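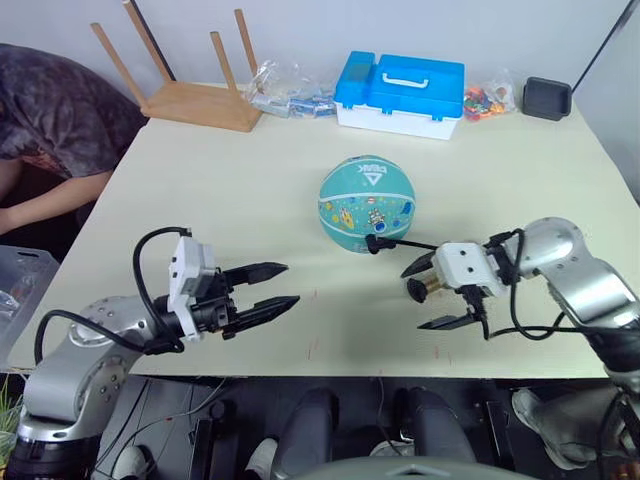 Figure 2. A basketball with a printed space design, logo near the top.

Section 4: Getting your ball ready and pumping it up

Welcome to the fun part! By now you have the Filura hand pump out of its box and the hose screwed on (if not, go back to Section 3, it only takes a minute). In this section you'll fill your first ball, check it, and learn how to look after it so it keeps its bounce. Take your time on the first one. After that you'll be doing it while you chat with the kids.

Before you start

You will need:
The Filura pump with the hose attached
One needle from the small bag (there are spares)
A few drops of water or valve oil
The clip-on gauge
A tape measure, if you don't know the size of your ball

Find the pressure range for your ball. Most makers print it right beside the valve, in small letters, and it can be hard to read on a ball with a busy pattern. Tilt it under a lamp and look for "PSI" or "BAR". If the print has worn away, look on the maker's website or use the bounce check further down.

Caution: Never push a dry needle into a valve. A dry needle can tear the rubber or shove the valve plug into the ball, and then the ball is finished.

4.1 Fitting the needle

1. Screw the needle into the end of the hose by hand. Stop when it feels snug. Please don't use pliers!
2. Pump twice with your fingertip near the needle. You should feel a clear puff of air.
3. Wet the needle with water or one drop of valve oil. Put a drop on the valve too.
4. Hold the ball between your knees with the valve facing straight up.
5. Slide the needle in slowly, with a little twist. Keep it upright the whole way.

Note: If the needle stops halfway, pull it out, wet it again and try once more. Valves on brand-new balls are often stiff and get much nicer after a few fills.

4.2 Adding air

1. Hold the hose near the needle with one hand so it can't bend.
2. Pump with long, easy strokes. The Filura moves air on the push and on the pull, so you'll get there faster than you expect.
3. Stop when the ball starts to feel firm, and check the gauge.
4. Add air a stroke or two at a time until the reading sits inside the printed range.
5. Pull the needle straight out and wipe it dry.

If you went too far, push the bare needle back in (wet it first) and let a little air hiss out. Check again. It's very easy to let out too much, so go in short bursts.

Caution: Don't fill a ball past the highest number printed on it. An overfilled ball can stretch out of shape, and the bulge won't go away when you let the air out. Keep your face away from the valve while you pump. Do not use a gas station air line with this needle.

4.3 The bounce check

I love this one, and it works on any hard, level floor.

1. Hold the ball out so the bottom is level with your shoulder.
2. Let go. Don't push it.
3. Watch how high the top of the ball comes back up.

For a grown-up playing indoors, somewhere between the waist and the bottom of the ribs is a good bounce. Below the waist, add a couple of strokes. Up at the chest, let a bit out. Younger players often like a slightly softer ball, which is kinder to small fingers, and that's fine as long as you stay in the printed range.

Note: Do the check on the floor you'll play on. A ball that feels perfect in the kitchen can feel dead on an outdoor court, and carpet tells you nothing at all.

4.4 Cold days and warm days

Air takes up less room when it's cold. A ball left in the garage in November will feel soft in the morning even with no leak. Bring it inside, give it a few hours, and check the gauge before you reach for the pump. The same thing works the other way in a hot car, so don't leave a fully pumped ball in there.

4.5 Cleaning and storing

1. Wipe the ball with a damp cloth and a little dish soap.
2. Wipe again with plain water. Don't soak it or put it in the washing machine.
3. Let it dry in the open air, away from heaters.
4. Store it on a shelf or in a mesh bag with nothing heavy on top.

Printed designs last longest when you skip rough sponges and spray cleaners. Rough pavement wears them down too, so keep a plain outdoor ball for the driveway if you want your favorite to stay bright.

4.6 If something isn't right

Pump moves but no air comes out: unscrew the needle and look through it at a light. If it's blocked, use a new one.
Air hisses around the needle: it isn't all the way in, or the valve is dry.
Ball is soft again overnight: brush soapy water over the valve. Growing bubbles mean a leak.
Gauge won't return to zero: unclip it, tap it gently and clip it back on.

Spare needles are part number 1444, and the gauge is part number 94. Both can be ordered from Delić in Minville.

Section written by Živko Halilović. Last updated 23 May 2024.

Next: Section 5, Using the cone adapter for pool toys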